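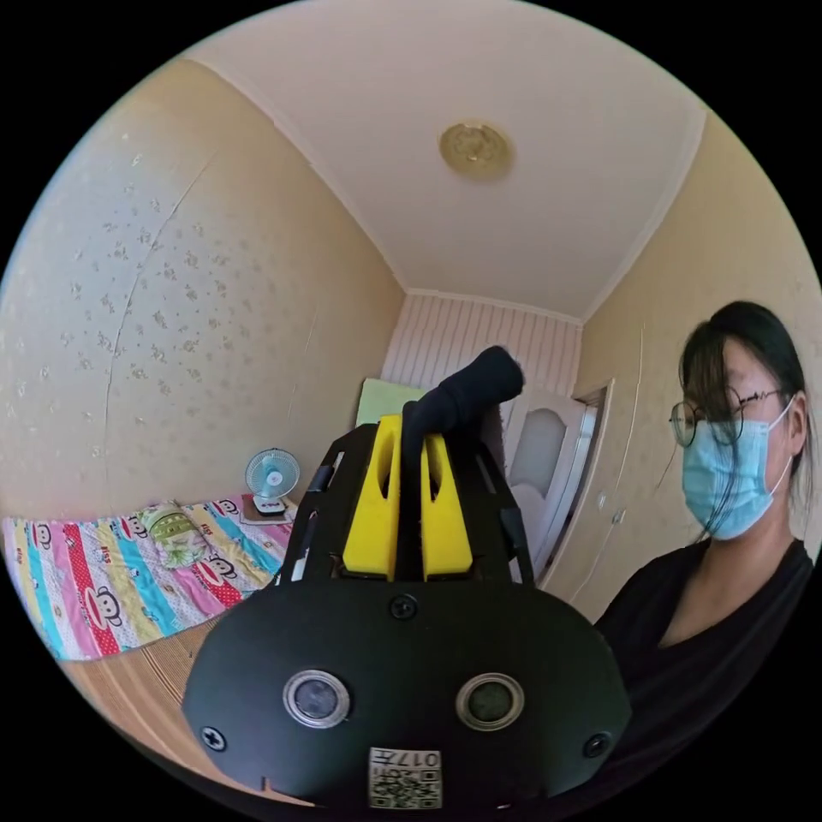 Cold bedroom, part two: finding the leak

Monday, March 30, 2026

After the last post I had a list of suspects for the small bedroom: the window, the outside wall, and the supply duct. The room ran colder than the hallway all winter with the door closed, and the thermostat is in the hallway, so the furnace never knew about it. I went through the suspects in order of how little work each one was.

Window first. I held an incense stick along the sash and the trim on a windy evening. The smoke bent slightly at the lower left corner and nowhere else. I pulled the trim there, found a gap between the jamb and the rough opening, and filled it with low-expansion foam. Use the low-expansion kind. The regular kind will bow a jamb, and then the sash sticks.

That fixed the draft at the window and did very little for the temperature. I had a logger on the dresser and another in the hall, both sampling every 3 minutes, and the overnight curves looked almost the same as the week before.

The wall took longer. I took the cover plates off the two outlets and looked in beside the boxes with a flashlight. There is insulation on both sides, old fiberglass, a little slumped but present. I put foam gaskets behind the plates and moved on. Opening the wall would mean new drywall and paint, and I didn't have evidence to justify it.

So, the duct. The bedroom is at the end of the longest run in the house, and most of that run is in the crawl space. I had assumed it was fine because air came out of the register. A cheap vane anemometer said otherwise: airflow at this register was well under half of what the bathroom gets from the same trunk.

Keegan Grimshaw, who commented on part one, told me to check the takeoff collar before anything else. He was right. The collar had been joined to the trunk with cloth duct tape, the adhesive had dried out, and the joint had opened on the underside where you can't see it from the hatch. A good part of the heated air was going into the crawl space.

Repair steps, for anyone with the same layout:

Shut off the system at the switch, not only at the thermostat.
Peel the old tape and wipe the metal down with denatured alcohol. Let it dry.
Push the collar back in and fasten it with three sheet metal screws.
Brush mastic over the joint, about as thick as a nickel. Bed fiberglass mesh in it anywhere the gap is wider than a pencil line.
Leave the system off until the mastic skins over. Mine took overnight.
Wrap the joint and tape the seam of the wrap with foil tape.

With the thermostat at 70, the bedroom now stays within a degree or two of the hallway until early morning. It used to fall off before midnight.

Still open: the return path. There's no return grille in this room, and the gap under the door is small once you count the carpet. I may undercut the door or put in a transfer grille. I also want to log the room in July, when the same duct carries cooled air and the sun is on that wall.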